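Moving a four-year-old's toys cross country: ship or haul?
Asked 11/10/2016 in Moving and Storage

We're moving from Arno to Bodura in February. The drive is 1083 miles and we'll be in a small hatchback with one child and a lot of stuff. The furniture goes with a moving company. They charge by weight and the quote only covers 2000 pounds, which we're already close to. What I can't figure out is the toys. There are five tubs of them, plus a play kitchen. Do I put them on the truck, mail them ahead, or give most of it away and buy again after we get there? The apartment in Bodura has one closet in the kid's room. Has anyone worked out which is cheapest? I also don't know what to do about the little loose stuff that has no box.

3 answers

Answer 1 (marked helpful)

I did a similar move two years ago. Weigh the tubs before you decide anything. Stand on a bathroom scale, then stand on it holding the tub, and subtract. Plastic toys weigh less than you think and books weigh a lot more. Ours came in under what the truck allowed once I took the books out and mailed them separately at the book rate.

The play kitchen I would sell. It doesn't come apart well and it takes up as much room as a dresser. We got another one used within a month.

For the rest, go through it without the child in the room. Broken things and fast food toys go out. Anything that hasn't been touched since last winter goes in a donation bag. Leave the bag in the trunk for a week in case something gets asked for. Then pack what's left by type and write the type on two sides of the box, not on the lid, since the lids get stacked on.

Keep one small bag in the car with you. The truck was nine days late for us and that bag was all we had.

Answer 2

just give it away. we shipped everything from Tuhiwai and it cost 341 dollars and half of it she never played with again

Answer 3

Agree with most of the first answer except for selling the kitchen. If the legs come off, yours may fit flat on the truck. Check underneath for screws.

On the loose stuff, what worked for us was sorting by size and skipping the categories. Tape the boxes on the bottom seam twice. I used Prulex bags for the small pieces because the zipper holds, but any freezer bag will do. Squeeze the air out before closing or they take up double the space.

Sizes I ended up with:

1. Flat things. Puzzles, coloring books, card games. Put a rubber band around each puzzle box, then stand them on edge in a carton like files.

2. Big and light. Stuffed animals, dress-up clothes, foam. These can go in trash bags and be used as padding around lamps and the TV.

3. Hand size and smaller. Single blocks, clear balls and the other odds and ends that don't belong to any set. One shallow bin is enough, and if it overflows you get rid of some.
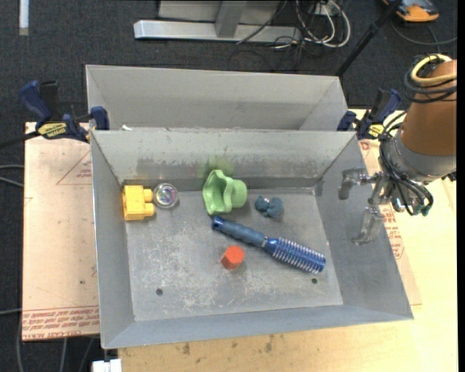 4. Anything with batteries. Take the batteries out first and tape the little door shut. Ours had a talking phone going off inside the wall of boxes for most of an evening.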